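Flokari Motion Layer
Control and planning software for two-armed mobile robots
Sold and supported by Verkonport

We stock four control packages and this is the one we argue about most. Flokari Motion Layer sits between your task code and the arm controllers. You give it a goal for the hand, it plans a path for both arms, checks that path for collisions and sends it on. The maker's brochure says it "understands any room". It doesn't, and we have asked them to take the line out. What it does do is keep two arms out of each other's way at a reasonable speed, and that's worth paying for if you have the right job.

Everything on this page comes from our own bench time in simulation. We haven't run it on enough hardware to say much about wear, cable drag or what happens when a joint encoder starts to drift. Please treat the claims below with that in mind.

Perception 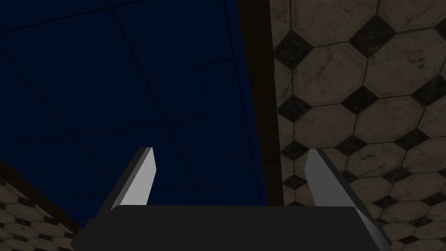

The perception module is called Drollis and it comes in the box whether you want it or not. It takes colour and depth from the wrist and head cameras and builds the obstacle map the planner works from. On plain surfaces it is good. On repeating patterns, tile above all, it can match one patch of wall to the neighbouring patch and shift the whole surface sideways. The maker calls this rare. We saw it often enough that we now tell customers to switch on the plane-locking option before they do anything else. It's off by default, buried under Advanced, and the manual gives it one line.

Wrist views are the weak spot. When the hand is tilted well back and there's little in view apart from ceiling or wall, the pose estimate leans on the arm's own joint readings. That's a sensible fallback. We'd like the operator screen to say when it's happening, and at the moment it doesn't.

Planning

Default planning time is capped at 600 milliseconds per request. You can raise the cap, but past a certain point you get the same path with more waiting. Two-arm requests are solved together, and here we have few complaints. The elbows stay clear of the body, and the paths look like something a person might have chosen.

Doors are another matter. The door template assumes you've told it which side the hinges are on and where the handle is. Leave either blank and it guesses. 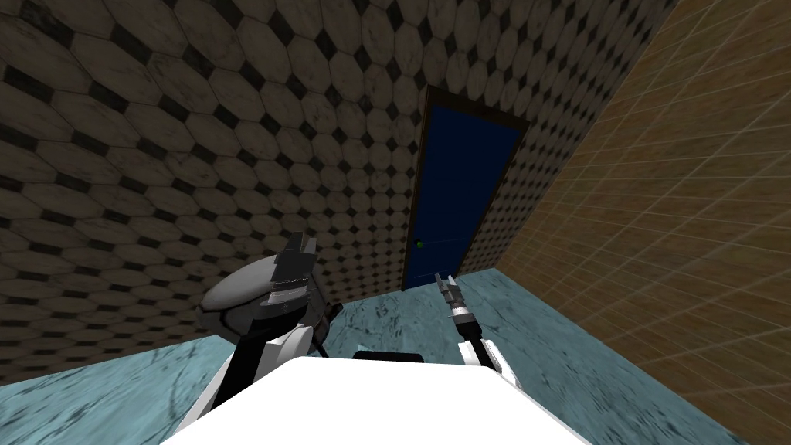

Guesses are logged at the lowest message level, so most people never see them. We set that level to Warning on every copy we ship. If you buy elsewhere, do it yourself. You should also measure the handle height in your own model; the template's stock value suits a lever and is a poor match for a small round knob.

Simulation bridge

The bridge to the Nikzad simulator is included. It installs cleanly, and scenes load with their colours and textures intact. Contact between fingers and objects is softer than we'd like, so a grasp that holds in simulation proves very little.
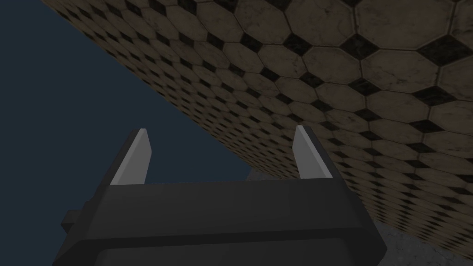
Playback of logged runs is the feature we use most. You can scrub through a run, stop at any step and see the plan, the obstacle map and each camera view side by side. It beats reading text logs by a wide margin. Exporting those views is slow and the file names are a mess.

What you get

Motion Layer planner, single workstation licence
Drollis perception module
Nikzad simulation bridge
Playback viewer
6 months of updates, then a yearly fee

What you need

A Linux workstation with a recent graphics card
100 GB of free disk space, more if you keep your logs
Arm controllers that accept streamed joint targets
Someone on staff who is comfortable editing config files

Trial copies are available through Verkonport. Ask for one, and run it on your own worst room before you send us a purchase order. The next release is due in June and is meant to fix the operator screen. We'll update this page once we've tried it.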